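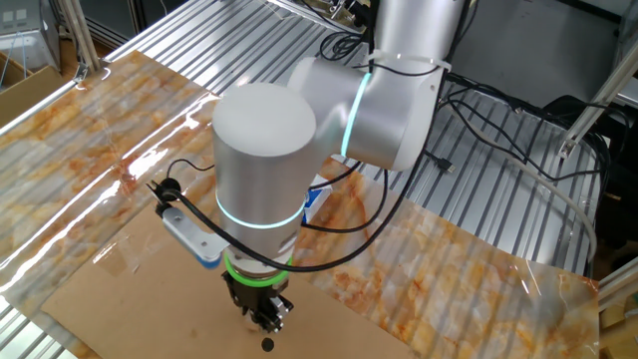 The parallel gripper above a small black disc on cardboard.

Stop buying grippers off the spec sheet
By Sumeya Mersha
May 19, 2025

Every few months someone asks me which gripper they should put on a small collaborative arm, and they nearly always send a table of numbers along with the question. Stroke, grip force, weight, closing time, repeatability. The table is usually tidy and usually has a column highlighted in yellow. My view is that the table should be the last thing anyone looks at, and that a week of picking up dull objects on a plain bench will tell a buyer more than any of it.

I have been doing this sort of comparison for a parts distributor in Estton since March. The short list came down to 2 parallel grippers, one from Staninent and one from Dustex. On paper the Dustex was ahead. It had more force, a longer stroke and a controller with a nicer screen. The Staninent was lighter and its manual was poorly translated. If we had ordered on paper, we would have ordered the Dustex before lunch.

Over the whole trial we logged 1833 picks. I had planned for 3000 and ran out of time, mostly to cabling. The objects were the kind of thing you can get from a desk drawer or an offcuts bin: small wooden cubes, flat discs, packets of tissues. People laugh at the tissues. They shouldn't, as a soft packet is a harder test than most machined parts. It changes shape when you squeeze it, the ends are never the same twice, and the plastic slides on metal fingertips. A gripper that can only close hard will get hold of a packet and crush it, and your log will record a successful pick.

That is my first complaint about force figures. Maximum force is the number everyone prints. Minimum force that you can set, and get again the next time you ask for it, is the number that mattered to us, and neither maker put it on the front page. The Dustex held a cube as though it were bolted there. At the bottom of its range it was inconsistent from one close to the next, and we spent two days working out that the fault was not in our code. The Staninent never came close to the Dustex at the top end, and we never had a part that needed it to.

The second complaint is about flat things. Put a thin disc on a hard table and ask a parallel gripper to take it by the edges. The fingertips have to come down nearly to the surface, and now the question is how well you know where the surface is. Any small error in height means you either miss the disc or push the fingers into the bench. A sheet of cardboard under the work gives you a bit of forgiveness and costs nothing, and I would recommend it to anyone starting out. But it also hides a problem you will meet later on a steel tray, so do a final round without it.

Then there is the surface itself. I know of labs that test on matte black and nothing else, and their cameras perform beautifully. Customers do not have matte black benches. They have shiny laminate, scratched metal and whatever was on special at the hardware store. A glossy, patterned covering throws bright patches back at the camera and puts veins and streaks where your software is looking for edges. I would sooner find out about that during the trial than on the customer's floor. 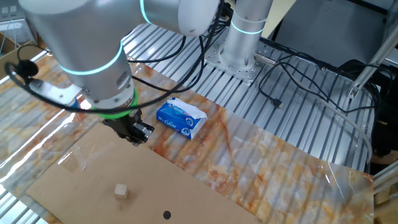
Do you need a camera on the wrist if you already have one fixed above the bench?
For flat, well-spaced parts a fixed camera is enough, and it is simpler to calibrate. Add the wrist camera when the fingers or the arm start blocking the view of the part during the last bit of the approach, or when parts sit close together.

Cables deserve their own column in the table and never get one. An arm with a gripper and a wrist camera has several wires to carry past joints that turn, and every loop is a compromise. Leave too little slack and the connector takes the strain when the wrist rotates. Leave too much and the loop swings into the work area, or catches on a bracket, or crosses in front of the lens. We lost 200 picks from the log to a connector that was working itself out a fraction at a time. The Staninent's cable leaves the body at an angle that suits a wrist mount. The Dustex's comes out sideways – fine on a drawing, a nuisance on an arm.

There is a fair argument against all this. Testing takes time, time is money, and a small business may not have a spare arm to tie up. Price, the integrator we deal with, put it to me bluntly: most customers would be well served by either gripper, and the weeks spent comparing could have gone into fixtures. I think there is something in that. If your parts are rigid, similar in size and arrive the same way up, buy the cheaper one and get on with it.

Most of the people who write to me don't have parts like that. They have a mixed bin, a bench with glare on it and one staff member who will look after the cell between other jobs. For them I would ask the supplier for a loan unit and two weeks. Use your own worst parts. Write down every failed pick and what the gripper was doing at the time, including the ones you are tempted to blame on yourself. Keep the settings the same for both units wherever the controllers allow it.

We bought the Staninent. The Dustex went back in its carton with a page of notes on the low-force problem, and the supplier has said a firmware update is coming. I'd be willing to try it again once that's out, on the same bench with the same tissues.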